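Mezzanine

A mezzanine is a partial floor tucked between two main floors of a building, or between the floor and the ceiling of one tall room. The word came into English through French from the Italian mezzanino, which goes back to a word for "middle." I've been collecting notes on them for years (my first office was under one, my second was on top of one), so this entry runs a little long and leans toward the ones people work in!

What counts as one

The part that trips people up is the word "partial." If the upper level covers the whole footprint of the room below, most folks would just call it a second floor. A mezzanine leaves some of the room open all the way up, so you can lean over the rail and ask whoever is downstairs if the coffee's ready. A loft is a close cousin, and in everyday talk the two get swapped all the time. I use "loft" for sleeping and storage and "mezzanine" for everything else, but that's my own habit and you don't have to follow it. Theaters have their own meaning too, usually the lowest balcony or the front rows of it.

Local building codes set limits on how big the upper level can be compared with the room it opens onto, and those limits vary, so check before you fall in love with a sketch.

Stairs

Stairs eat more floor than anybody plans for. A straight run along a wall is the easy choice and the one I like best, especially if you carry boxes. Spiral stairs save space but I once watched a desk go up one at the Karras building and I would not care to watch it again. Thanasis Koutsoukos, who fitted out the Londell workshops, liked a straight stair with dark treads against pale walls, and I've come around to his view: you can see where each step ends, even late in the afternoon.

Ladders turn up in small conversions. Fine for a reading nook, miserable for a place you visit 7 times before lunch.

Light and ceilings

An open room with an upper level needs lighting at more than one spot. Long fluorescent fixtures do the broad work over the tall part, and a smaller lamp looks after the upper level. Paint matters nearly as much. White ceilings, beams included, throw light back down into the corners, and a white pillar seems to take up less room than a dark one (I can't prove this, but I've painted 2).

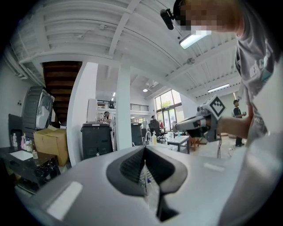 A two-story workspace with a dark wooden staircase, exposed ceiling beams and a thick white pillar.

Noise and heat

Sound travels straight up and so does warm air. At Sosstead, Mélanie Pelletier kept her drafting table upstairs all winter and moved it down every May, which struck me as very sensible. Rugs help with footsteps, and so does a soft panel or two on the underside of the upper floor. Phone calls are another matter, and I still take mine outside.

See also: Loft; Gallery; Balcony; Open-plan office; Staircase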